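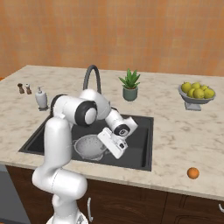
How many examples does an arm need before it can learn a job from them? More than you'd like, and it depends far more on how varied they are than on how big the pile gets, which is the thing I keep having to learn again every winter.

January 22, 2024

Back at it properly today after a week of fiddling. The count stands at 1,525 kept episodes, all of them simulated, and I'd love to say they're all good ones. I sat down after breakfast with a big pot of tea and watched a batch of 40 from start to finish at normal speed, no skipping (I always skip, it's a terrible habit), and threw out 12. Twelve! That's a lot of my December gone if the rest of the pile is like that.

Most of the bad ones were my own fault. When I'm steering I get impatient near the sink and come down on the colander too fast, then stop dead, then creep. You can't feel yourself doing it at the controls but it's horribly plain on the playback. The learner will copy the stop and the creep along with everything else, because why wouldn't it, it thinks that's how the job is done. Inese Koppel warned me about this in the autumn and I nodded and carried on.

Rang her at lunch to own up. She was very decent about it. Her view is that I should record in shorter sittings and swap the kitchen layout every time I sit down, so I don't slip into the same path over and over. She also wants more starts where the gripper begins low, down in the basin, and has to find its way from there. Mine nearly all begin from up high, which makes for a lovely smooth approach and a very spoilt learner. Fair enough. I've written LOW STARTS on a sticky note and put it on the monitor.

The black sink is still a nuisance, by the way. Everything in it is dark except the colander, so the depth of the basin is hard to judge by eye and I keep hovering. I've asked Qianru Pan whether we can have a second view from the side while recording, only for me, not saved with the episode. She thinks so but wants to check it doesn't slow things down. Winia (the new recorder, I'm still getting used to the name) already drops a step now and then when I have too much open.

Then a long muddle over labels in the afternoon. Half the set says "pick up colander" and half says "lift colander out of sink", and I honestly couldn't remember deciding on either. Are they the same job? I think they are if the thing ends up on the counter and they aren't if it's just held in the air. So I went through and split them by where the colander finishes, and got as far as the early December ones before my eyes gave up. The Jiang batch will have to wait, that one has labels in three styles and I'm not in the mood.

Did get 2 nice runs in before tea, though – slow, steady, no creeping, and I moved the orange to a new spot between them. So pleased with those! I kept both.

Tomorrow: low starts, finish the labels, and send Vemidton the new count once the bad ones are out of it. Must also buy more tea.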